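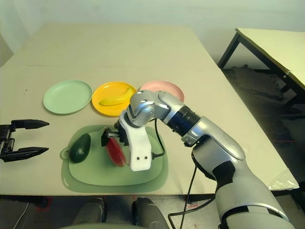 October, Flisow notebook, continued from the previous page

Task for this batch: take the toy fruit from the cutting board and put each piece on a plate. Target is 500 episodes for the Gromus training set. At the start of the afternoon we had 366, so there is still a good piece of work to do.

I changed the instruction text before the first run. The old text said only "sort the fruit", and this was too open. The new text names the fruit and the plate in every step, for example "watermelon to the pink plate". Old episodes keep the old text, please do not edit them by hand.

The watermelon slice is harder to teach than the banana. If the operator closes the fingers too low, the slice turns in the grip, and then the release over the plate is not clean. I now ask for a grasp at the top of the slice. Episodes with a second try stay in the set, but with the tag "retry".

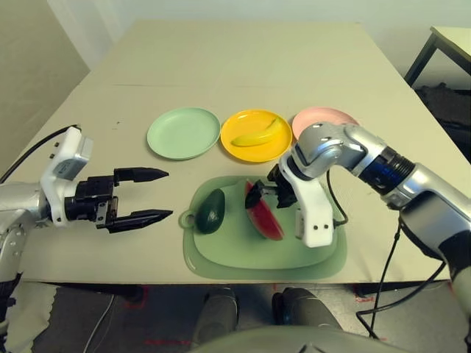 Boston wrote back that the retries should be kept below 20 in each block, otherwise the model learns to wait for the first grasp to fail. I am not sure I agree – in the Barros set we had more of them and the policy was not slower. But I will follow it for this batch and compare later.

Other points from today:
Left arm should start open and already turned to the avocado. When it starts from the rest pose we lose 30 frames with no useful motion.
Check the wrist views before saving. The head view alone hides too much of the pink plate when the right arm is in front.
Shift the board a little between blocks. The positions are too similar now.

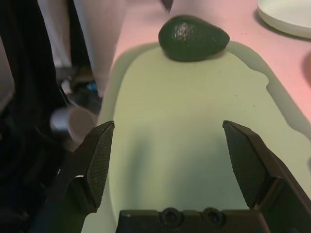
Wrist view, avocado ahead of the open fingers.

To do tomorrow: write the tags into the index file, ask Boston which block length they mean, and repeat the avocado runs with the board turned. I left the operator settings as they were.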